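Speaker notes - "Who Sorts the Odd Stuff?"
Kartini Sembiring, Morthorpe staff day, 10/20/21

Slide 1. Start without the hello. Ask who in the room has worked a returns bench. Wait for hands.

I did 6 years on the bench at Drikosach. Mixed returns, one tote at a time, you never knew what was in it. So when the Ong pilot was pitched to us in March as "taking the dull part away," I wanted to know which part they meant.

Slide 2. Leave it up while you talk. 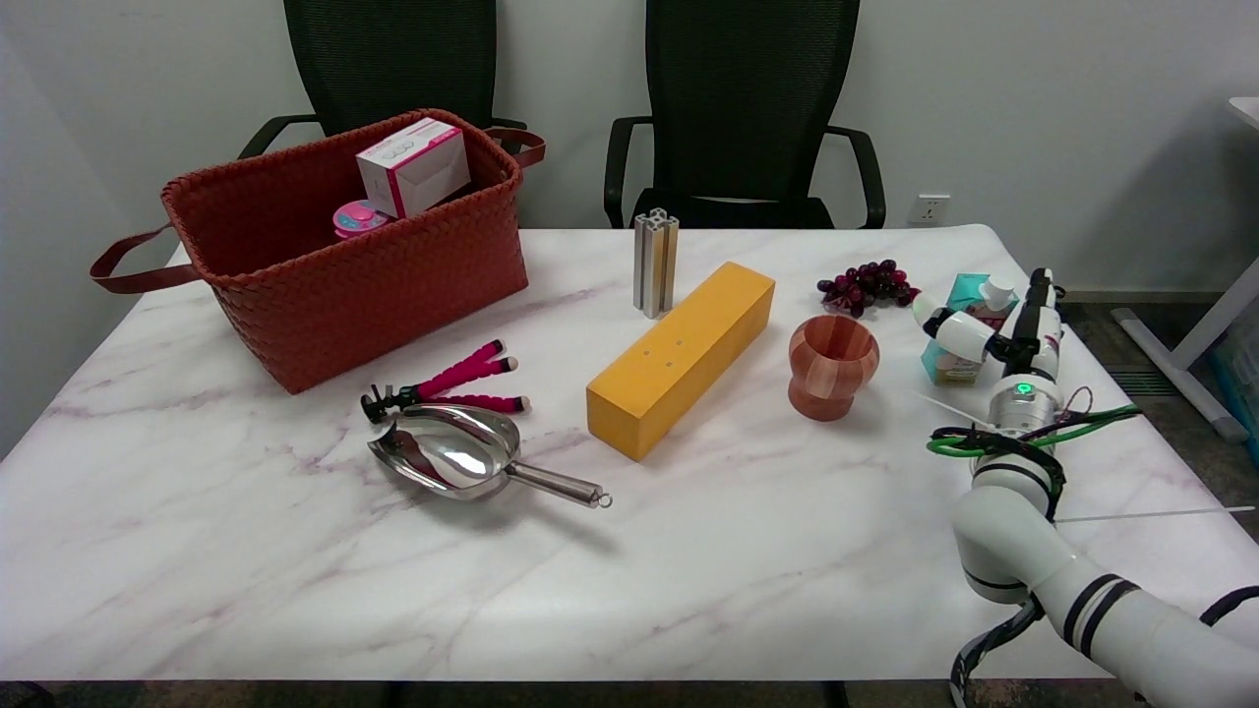 Mixed items on the bench, arm at the carton end

Point at the grapes, then the scoop. Soft fruit and a shiny steel bowl on one table. A new hire handles both in the first hour and never thinks about it. Ask the room what they'd pay for a machine that has to think about it.

The pitch deck said 3120 items a week. Our log for the best week says 907. I asked Fatima Khumalo, who ran the shift, where the rest went. Her answer: "We did them by hand, after." Read that twice, slowly.

Slide 3. What changed for people. Keep it plain:
- four sorters became two sorters and two "cell attendants"
- same pay grade, new title
- attendants stand, watch and reset. Breaks now follow the machine
- nobody at the Eton office asked the sorters before the layout was drawn

Be fair here. Two people told me their wrists feel better. Say so, and don't rush past it. But sore wrists could have been fixed with a lower table - we asked for one twice.

Slide 4.
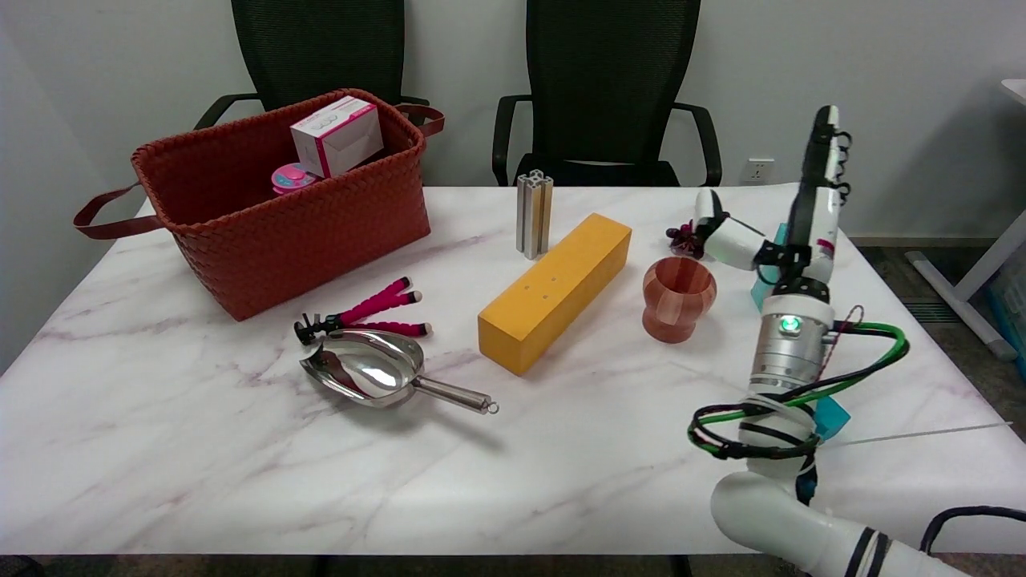
Same bench, hand pointing up

Talk about attention. Fatima's line was that watching is more tiring than sorting. I believe her. I don't have a number for it and neither does the vendor, so if someone asks, say that.

Slide 5. Questions to take back to your own site:
Who wrote the target, and have they sorted a tote?
Where do the leftovers get counted?
What happens to the title if the pilot ends?

If short on time, skip the cost slide. Handouts are by the door.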